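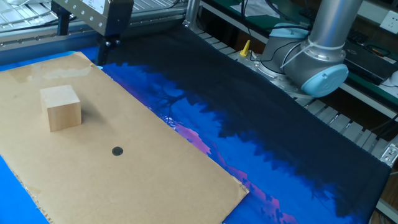
Darkirden abre en octubre su biblioteca de juegos y materiales sueltos para familias y escuelas

El préstamo será gratuito durante el primer curso y comienza con 986 piezas y juegos catalogados

La asociación cultural Mendier abrirá en octubre una biblioteca de juegos en el barrio de Darkirden, en el antiguo local de la papelería Callar. Las familias, las escuelas y los centros de mayores podrán llevarse a casa juegos de mesa, construcciones de madera, telas, cartones y otros materiales sencillos, de la misma manera que se toma prestado un libro.

El catálogo inicial tiene 986 referencias. Una parte proviene de donaciones de los vecinos, recogidas desde la primavera, y otra parte fue comprada con la ayuda de la Fundación Powell, que financia también las estanterías y el programa informático de préstamos. El local dispone de una sala con mesas para jugar, un almacén y un pequeño taller de reparación, donde se lijan las piezas con astillas y se reponen las fichas perdidas.

La iniciativa nació de una encuesta realizada entre las escuelas del barrio. Muchas maestras respondieron que sus alumnos tienen bastantes juguetes en casa, pero que casi todos sirven para una sola cosa. Pidieron materiales más abiertos: cubos, tablas, cuerdas, cajas, retales. La asociación tomó nota de esta petición y decidió dedicar a ellos una sección propia, con el mismo espacio que los juegos de mesa.

"Un niño de tres años y su abuela pueden usar los mismos cubos y hacer con ellos cosas completamente diferentes", explica Floor Leemans, coordinadora del proyecto. "En mi experiencia, los materiales más simples son los que se prestan más veces y los que vuelven en mejor estado. No llevan pilas, no llevan instrucciones, y si falta una pieza el conjunto sigue funcionando."

Cómo funciona el préstamo

Para obtener el carné es suficiente con presentar un documento de identidad y rellenar una ficha en el mostrador. Los menores necesitan la firma de un adulto. Cada carné familiar permite llevar hasta 9 artículos al mismo tiempo, por un periodo de dos semanas, que se puede renovar una vez si no hay otra persona esperando. Las escuelas tendrán un carné distinto, con un plazo de un mes y con la posibilidad de reservar lotes completos para una clase.

No se cobrará ninguna cuota durante el primer curso. Después, la asociación estudiará si es necesaria una pequeña aportación anual, que en ningún caso se aplicará a las escuelas públicas. Tampoco habrá multas por las piezas perdidas. Se ruega solamente que el usuario lo comunique al devolver el juego, para que el taller pueda prepararlo de nuevo antes del siguiente préstamo.

Los artículos están clasificados por tipo de actividad y no por edad. Las secciones son construcción, mesa y estrategia, juego simbólico, música y movimiento. Las etiquetas están escritas en letra grande y llevan un dibujo, de forma que también los niños que todavía no leen puedan devolver cada cosa a su estante.

Talleres y actividades

Durante los primeros meses se ofrecerán talleres por la tarde, a partir de las 17:30 horas. El primero estará dedicado a juegos que se pueden preparar en casa con cartón reutilizado, y el segundo a la reparación de juguetes de madera. Los dos son gratuitos, pero el aforo es limitado y se recomienda inscribirse con antelación en el mismo local.

También está previsto un programa para personas mayores, con partidas de dominó, damas y cartas en la sala principal. Los organizadores desean que las generaciones coincidan en el mismo espacio, y por este motivo el horario de las partidas se solapa - de manera intencionada - con la salida de las escuelas.

Los talleres de formación para docentes empezarán más adelante. Tratarán sobre el juego libre en el aula, la organización de los rincones y la conservación de los materiales.

Donaciones

La biblioteca sigue aceptando juegos y materiales en buen estado. Son especialmente bienvenidos los juegos cooperativos, los rompecabezas completos y las construcciones de madera sin barnices descascarillados. No se admiten peluches ni juguetes electrónicos, por razones de higiene y de mantenimiento. Las entregas de mayor volumen deben acordarse antes con la asociación, porque el almacén es reducido.

Sobre la asociación Mendier

Mendier es una asociación cultural sin ánimo de lucro formada por 300 socios. Organiza actividades de lectura, juego y reparación en Darkirden y en los barrios vecinos, y gestiona además un huerto escolar.

Contacto para la prensa: Floor Leemans, coordinación de la biblioteca de juegos. Los medios interesados pueden solicitar una visita al local antes de la apertura.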